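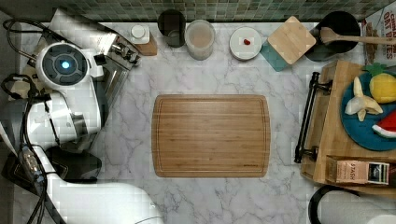 Counter setup with one arm, cutting board, and tray with the blue plate.

Farías Counter Set – data card

Summary

Farías is a set of teleoperated demonstrations recorded at a marble kitchen counter with a single robot arm. It was collected to train and test imitation policies on short tabletop tasks, mostly moving play food between a plate and a cutting board. The set holds 299 demonstrations. Of these, 228 are marked clean and make up the default training split. The rest are kept in a separate folder and are described under Known problems.

The set is released together with Zastik, the loader and replay tool. Earlier material recorded under the name Wetus used a different table and a different action format. The two should not be mixed without conversion.

Tasks

There are 3 tasks.

banana_to_board: pick up the toy banana from the blue plate and put it down anywhere inside the groove of the cutting board.

pineapple_to_board: same as above with the toy pineapple. The leaves bend when gripped from the top, so most operators took it by the body.

watermelon_to_board: same again with the watermelon slice. This is the hardest of the three and has the most retries.

Each demonstration contains one task and one object. The instruction string is stored once per demonstration, in plain English, and was typed by the operator before recording. Spelling was corrected later, wording was not. Expect "put the banana on the board" next to "move banana from plate to cutting board".

Setup

The arm stands at the left of the counter and the tray with the plate is on the right. The cutting board lies between them and starts every demonstration empty. Objects along the backsplash (cups, the pot with the spoon, the snack package, and so on) are background. They are never a target, and no instruction mentions them.

The tray was put back by hand between demonstrations and its angle varies a little. We did not tape its position. Camera placement also changed between sessions, so treat the camera pose as fixed only inside a session. The session index is in the metadata.

Collection

Demonstrations were recorded by 4 operators in February. An operator worked in blocks of one task, with a break after each block. Recording started with a foot pedal and stopped the same way. If the operator dropped the object on the counter and could still reach it, the recording went on and the demonstration was tagged "recovered". If the object fell off the counter, the recording was thrown out and is not part of the count.

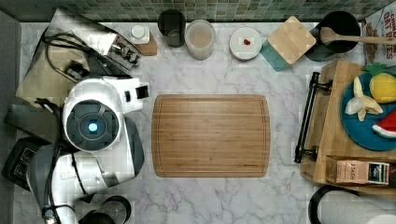 I-seul Kwon wrote after the first internal release that the recovered demonstrations should stay in the clean split, as a policy that never sees a missed grasp has no idea what to do after one. Kwon also asked for the moment of the drop to be marked, so that people who want only smooth motion can cut there. Both changes were made. The field is called drop_step and is empty when there was no drop.

Contents of a demonstration

frames: color video, stored as compressed images
state: joint positions and gripper opening
action: target joint positions, same order as state
instruction: text string
operator: a letter, no names
session: integer
tags: list, may be empty
drop_step: integer or empty

State and action are sampled on the same clock. Video is matched to the nearest state sample, and the offset is kept in case you want to do your own alignment. Joint values are in radians. Gripper opening runs from 0 (closed) to 1 (open).

Splits

The default training split is the clean list. There is no official test split. For our own runs we held out whole sessions, and we suggest doing the same – random splits put near-identical tray positions on both sides and the numbers come out too high.

Known problems

Demonstrations outside the clean list have one or more of the following:

– dropped video frames for longer than half a second
– a hand in view at the start or end
– the pedal pressed late, so the approach is missing
– an instruction that does not match the object

The last group can be repaired by anyone willing to watch the videos. We have not done it.

The counter is pale, and glare differs between morning and evening sessions. A policy trained only on morning sessions did worse in the evening in our hands. The variety of objects is small and all of them are toys, so nothing here says much about handling real fruit, which is softer and heavier.

Loading

Install Zastik, point it at the root folder and pass the split name "clean" or "all". The first load builds an index and is slow. Later loads read the index from disk. If you move files around, delete the index and let it build again.

Replay on a real arm is possible but was only tried on ours. Keep a hand on the stop button and set the speed limit low for the first pass.

Use and changes

Free for research and teaching. Please name the set and the version you used. Storage is provided by Plasura, and access requests go through the form on the download page.

Version 2 added drop_step and moved recovered demonstrations into the clean list. Version 1 is still available for anyone who needs to repeat older results.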